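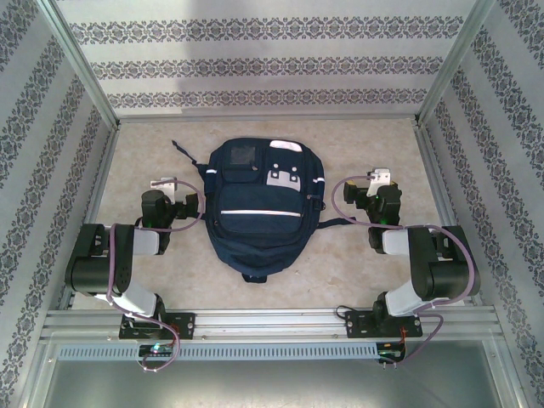
図2-1 表を上にして平らに置いた紺色のリュック

2. 荷物を入れる前の準備

さて、ここからはリュック本体の話です。早く詰めたい気持ちはよく分かるんですが(私もせっかちなので)、まずは机の上に寝かせてあげてください。立てたまま詰めると、私の場合は必ず底がぐちゃっとなります。

1) 背中側を下、表側を上にして、平らな場所に置きます。図2-1では短い輪がある上端を手前に向けています。この向きだと、詰めるときに腕を伸ばさなくて済むので楽ですよ!

2) ストラップを左右に広げます。図のように細いひもが外へ出ている状態で大丈夫、きれいにそろえる必要はありません。

3) 小さいポケットから順に、中身を全部出します。前に使ったときのレシートや飴の包み紙、だいたい出てきますよね。私はこの前、6月のMisgate行きのバスの切符を見つけました。

4) 白い横線の入った前の大きいポケットに手を入れて、奥の隅まで触って確かめます。布がたるんでひだになっているところは、外から軽く引っぱってのばしておきましょう。

5) 横のバックルを一度はめて、外します。固いときは無理に押さず、砂や糸くずがはさまっていないか見てください。

注意:ストラップの端を机の縁から垂らしたままにしないこと。椅子を引いた拍子に引っかけて、リュックごと落とします。水筒が入っていたら悲しいことになります。

メモ:ファスナーの引き手が小さいタイプは、手袋をしているとほんとうにつまめません。短いひもを結んでおくと便利です。このやり方はTaras Polishchukさんに教わったもので、彼は8センチに切った靴ひもを使っていました。私は余りもののリボンで済ませています。

3. 詰める順番

1) 着替えは丸めて、いちばん底へ。日帰りならこの段はとばしてかまいません。

2) 重いもの(本、充電器、お弁当など)は背中に当たる側に寄せます。前側に入れると、歩いているうちに後ろへ引っぱられて肩がつらいです。

3) すき間にタオルや薄手の上着を押し込みます。ぎゅうぎゅうにしないで、手のひらが入るくらいの余裕を残してください。

4) 鍵と小銭入れは小さいポケットへ。毎回同じ場所に入れるのがおすすめです。駅の改札の前でかばんをひっくり返すの、もういやなので……。

5) ファスナーを閉めたら、一度背負ってみます。片方だけ重いと感じたら2)に戻ってやり直し。

注意:ファスナーが途中で止まったら、力まかせに引かないでください。少し戻して、かんだ布を指で外してからもう一度閉めます。

雨の日の詰め方は次の章にまとめました。

最終更新:2024-09-18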